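Forty Teams, One Broken Network

The practice room at Tilbridge opens at 7 a.m., and by ten past most of the seats are taken. The students are between 14 and 17. They have three hours to find out how an intruder entered a small company network, what was changed, and which accounts can still be trusted.

The company is called Vevitz and exists only on the contest servers. It has a payroll system, a mail server, a badly configured file share and 25 employee accounts, several of them with reused passwords. Suryani Chong wrote most of it over one winter. She set the entry point in an old printer service and left the logs incomplete on purpose.

"Real logs have gaps," she says. "Students who have only worked with clean data tend to stop at the first gap and wait."

This year 397 students registered for the regional round, which was held online. The top 40 teams traveled to Tilbridge for the final in June. Each team has three members, and roles are not assigned by the organizers. Most teams put one person on the logs and one on the live hosts, with the third writing the report.
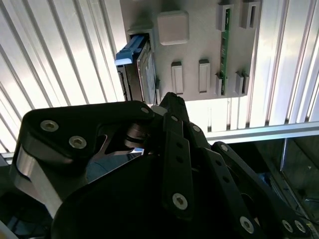
A hard drive and mounting hardware.

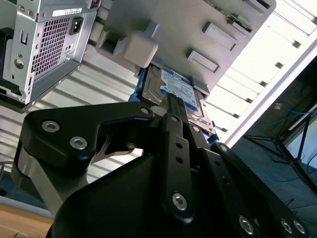

How the scoring works

Points come from two sources. An automated checker tests every few minutes whether payroll and mail still respond, and deducts points when they do not. The written report is graded by hand and carries the greater weight. A team that shuts down the whole network to remove the intruder will lose most of its service points, even if the report is sound.

Afonso Magalhães, who coaches the team from Wadstead, has his students write from the first minute. Every command goes into a shared file with the time and the reason for running it. In the previous final his team found the entry point early but could not show how, and the graders gave partial credit.

The rules on outside help were tightened after that round. Teams may bring printed notes and their own scripts – provided the scripts are submitted a week ahead – but have no internet access in the room. The Antunes trophy goes to the highest combined score. Ties are settled by the report grade alone.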